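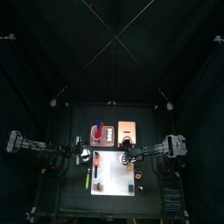
2 min read

Progress report to the Denonlow Arts Fund: Sesetti comedy night series

Reporting period: to the end of May
Prepared by: Iwona Makowska, program manager

1. Activity

Three shows were staged at the Jakubowski Theater in the period, as set out in the grant agreement. All took place on a Saturday with doors at 7 p.m. The first two were stand-up bills with a headliner and two support acts. The third was a single-performer show of impressions and character pieces by Maysoun Kanaan, with an interval.

The second show started late. The headliner's radio microphone failed at sound check and a wired handset was used in its place. The running order was not changed.

2. Attendance

House capacity is 500 in the full layout and 100 in the cabaret layout. Show 1 used the cabaret layout and sold out. Shows 2 and 3 used the full layout. Show 3 sold out; Show 2 did not, and the balcony was closed to seat the audience together in the stalls.

3. Ticketing

Sales moved to the Ririx box office system before Show 2. Seat maps transferred correctly. Concession prices did not, and had to be entered by hand – two customers were overcharged and have been refunded. Sales reports can now be exported by show and by price band, and will be attached to the final report in that form.

4. Budget

Artist fees and travel are on budget. Technical hire is over, owing to extra lighting for Show 3. The overspend has been met from the print line, where posters were reduced to one design for the whole series. No change to the total award is requested.

5. Open items

– Contract for the closing headliner: terms agreed, signature outstanding.
– Captioning for the closing show: one quote received, second requested.
– Replacement of the radio microphone: under discussion with the theater, which owns the unit.

The claim form for the second installment is submitted with this report.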